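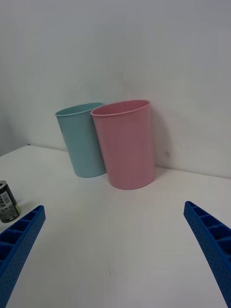
April
Hoi-yan Chung

Retow tumbler, stacking, plastic

The Retow is a tapered drinking cup with a rolled rim, supplied by Skullell in pale light blue and pale pink. It replaces the straight-sided Koltarov beaker in our tableware list. Blue is molded in the standard size and pink in the large size. The colors identify the size and cannot be swapped on order.

Material and finish

Both sizes are molded in one piece from polypropylene, with color throughout the wall. Nothing is printed or coated on the outside. The wall passes some light, more at the sides than at the base, and a dark drink or a spoon left inside will usually show faintly from the outside. Buyers who need a fully opaque cup should look at the Nikolaidis range.

The inside is smooth from rim to base. There is no measuring scale and no fill line. A small ring mark at the center of the underside is left by the mold and has no effect on how the cup stands.

Dimensions

Large, height: 143 mm
Large, base diameter: 59 mm
Wall thickness at the base, both sizes: 2 mm
Carton quantity, either size: 10

The standard size has a narrower mouth and a narrower base than the large. Measured samples are kept at the trade counter and can be borrowed against a signature. Height is taken from the table to the top of the rolled rim with the cup empty and unstacked. Washing racks should be checked against the large size even where only the standard is in regular use, as the two tend to get mixed at the return hatch.

Rim

The lip is turned outward and closed against the wall. It stiffens the mouth of the cup and gives the fingers something to hold when a cup is lifted out of a stack. Run a fingertip around the rim when unpacking a new carton. A sharp point or an open seam in the roll is a molding fault, and the cup will be replaced. Slight differences in the thickness of the roll from one cup to another are normal.

Worn rims show up first as a whitened patch, generally where the cup has been knocked against a faucet or the edge of a sink. Whitening alone does not put a cup out of use. A split does, however short.

Stability

The base is narrower than the mouth, so the cup is less steady than a straight beaker of the same height. Empty, it can be tipped by a light sideways push near the rim. Filled to two thirds it stands well on a level surface. On trays we advise a non-slip mat, particularly for the large size, and cups should be placed toward the middle of the tray - not along the raised edge, where the base can ride up on the curve.
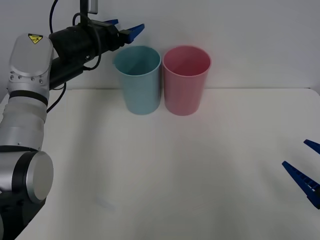
Magdolna Illés writes that the large cups were steady enough on her tables but slid on wet trays until mats were put down, and that she would like to see a wider base on both sizes even if it meant shorter stacks. Her remark has been passed to Skullell. The current mold stays in production for the present, and no wider version is listed.

Stacking and storage

Cups of the same size nest to just below the rim. Stack them dry. Wet cups hold together by suction, and pulling them apart by the rims is the most common cause of splits. Cups that have stuck should be stood in warm water for a few minutes and then twisted, one hand on each base.

A standard cup will drop into a large one but does not seat properly. It leans to one side and sits deep, and the rim is awkward to reach. Keep the sizes in separate stacks. A large cup should never be forced into a standard.

Full stacks of 10 can be stored upright on a shelf or on their side in the carton. Upside-down storage is acceptable on an open rack. On a closed shelf it traps moisture under the rim, and the cups pick up a stale smell after a weekend or so.

Washing

Top rack of a domestic dishwasher, or a commercial machine on the glass program. Place the cups mouth down with a gap between them. The plastic is light and an unsecured cup can turn over in the spray and fill with dirty water, so a rack with a cover grid is preferred for commercial use.

By hand, use warm water, ordinary detergent and a soft sponge. Scouring pads dull the surface, and the scratches hold color from tea and tomato. Stains of this kind can be reduced with a soak in baking soda but rarely come out completely, and they are more obvious in the pink than in the blue. Bleach is not recommended.

Hot drinks

The Retow is intended for cold and lukewarm drinks. It will tolerate tea or coffee without losing its shape, but there is no handle and the single wall passes heat quickly. For hot service use a mug. Do not put the cup in a microwave, and keep it away from burners and the tops of toasters.

Freezing is allowed for short periods. The plastic becomes brittle when cold - a cup dropped straight from the freezer may crack at the base.
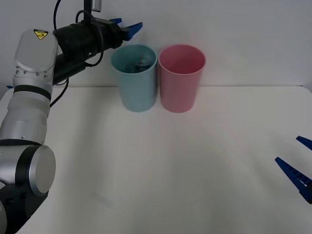 Retow tumblers. Light blue at left.

Other uses

Several customers keep the cups for pencils, brushes, cutlery or small parts. The taper suits tall items in the large size. Short items tend to lie across the narrow base and are better kept in a flat tray. Solvents, including brush cleaner and nail polish remover, have not been tested with this material. A cup that has held anything other than food or drink should be marked and kept out of the kitchen.

Ordering

Cartons contain one size only. Mixed cartons were offered with the Koltarov beaker and have been discontinued. Single cups are sold at the trade counter and cannot be shipped. Orders received by noon on Wednesday leave with that week's delivery, stock permitting.

Item 59-B is the standard, light blue. Item 59-P is the large, pink. Please quote the item number as well as the color, as the Nikolaidis range also includes a pale blue cup and the two do not stack together.

Returns are accepted on unopened cartons. Cups with molding faults may be returned from an opened carton if the rest are kept. Scuffing to the outside of the carton during transport is not grounds for return unless a cup inside is damaged.

Lids are not available for either size.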